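2025-10-11

Kiver 4 is out, and I'm so happy to finally write this one!

I started Kiver at Prirance because our air sensors kept dying on us — tiny batteries, long radio hops, gaps in the data every night. The new release lets a sensor hand its readings to a neighbor with more power to spare. We've had it running on 200 nodes in Halonen since March, and battery use is down by 70 percent (I checked that number twice).
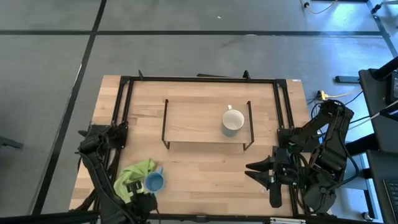

Ilari Heinonen at Skirico told me the quiet nights were what sold him, and that he'd like to see the same thing on water meters next.

Kiver 4 is a free update for current customers. Write to me at Prirance for a trial key!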